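Skirkwood Neighborhood Forum › Parking and Streets › Permit zone hours near the chapel

felicidad_c
The new signs on Gruber Street say permit only until 6 p.m., but the zone map still shows the old hours. Which one does enforcement use?

grueegg
The posted sign governs. The map is informational.

k_moesli
Not entirely. If the ordinance schedule was never amended, a ticket written under the new sign can be contested. I did this in March. It was dismissed.

grueegg
One dismissal is not a rule. The schedule allows temporary signs for up to 100 days.

k_moesli
Those are not temporary signs. They are bolted to steel posts, and the temporary ones carry an orange tag.

felicidad_c
So what do I tell people coming to the Tuesday evening service? The lot has 80 spaces and fills early.

ALeitner
Send them to the Trada garage. Enter on the north side, because the south gate closes before the service ends. Procedure for a ticket, if they get one:

1. Photograph the sign and the nearest intersection.
2. Write down the block number. Mine was 616.
3. File the contest form and attach any pictures as separate files.

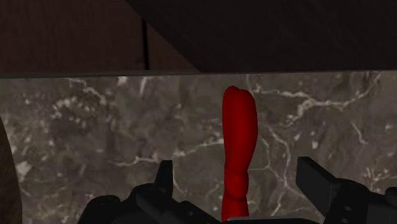

4. Keep the confirmation number until the hearing notice arrives.

grueegg
Step 3 also works by mail. Still think they should just obey the sign.

felicidad_c
Garage it is. I will ask the parking office about the map.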